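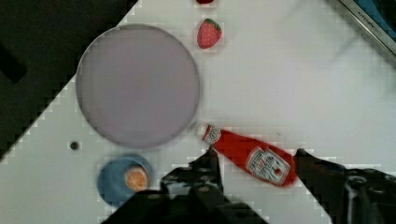 Support > Play Kitchens & Play Food > Missing or Wrong Parts

Ticket 1000-360
Status: open, waiting on customer
Opened by: Rajeshwari Alva
Product: Pomell play kitchen + Zamero food set

Hi, ordered the Pomell kitchen and the Zamero food set together, one box. Three problems, quick as I can, kids are up in a minute.

1. Plates. Listing says all plates match. I have a small blue one with a lighter rim (orange slice is sitting on it in the photo) and then the big flat lavender-gray round one. No markings on the face of it. Is that a plate? A lid? Part of the stove?? Instructions don't show it at all.

2. Ketchup bottle won't stand up. Tips over every time my daughter lets go, so it's lying on its side on the table now. Base looks fine to me but rocks if you press on it.

3. Cutting board missing. Checked the box twice, checked under the foam.

Strawberry is fine, orange slice fine, no complaints there.

Thanks
R. Alva

--

Reply, Quintero Toys support, 9:40 am

Hi Rajeshwari, thanks for the photo, helps a lot. Couple things to try first:

- Round piece: turn it over and look for a molded letter. P = plate from the older Plaka set, B = burner cover for the kitchen. Warehouse was packing both in February.
- Bottle: cap should twist a quarter turn. If it's on crooked the weight goes off to one side. Stand it on a hard surface, not a rug
- Board: look inside the oven door, it ships taped there on some units.

Let us know.

--

Customer, 11:15 am

ok. Turned it over, there's a P. So wrong plate, not a burner cover. It's bigger than the blue one by a lot and doesn't fit in the dish rack.

Bottle: twisted cap, no change. Tried kitchen table, counter, floor. Still tips. Red one with the white cap, white label with the tomato, in case you have more than one kind.

Board WAS in the oven door. Taped flat agianst the back. Would be nice if the sheet said that.

--

Reply, Quintero Toys support, 1:05 pm

Great on the board, closing that part. I'll pass on the note about the sheet.

Sending a blue plate and a replacement bottle, no charge. Keep the lavender one, no need to mail it back. Need two things from you:

- shipping address, same as the order?
- batch number off the food set box, bottom flap, starts with 100

--

Customer, 1:20 pm

Same address. Box is in recycling, will dig it out tonite and send the number. Can the plate go out now or does it have to wait for the bottle

--

Internal note: plate can ship alone. Bottle on hold for batch no. Leave ticket open.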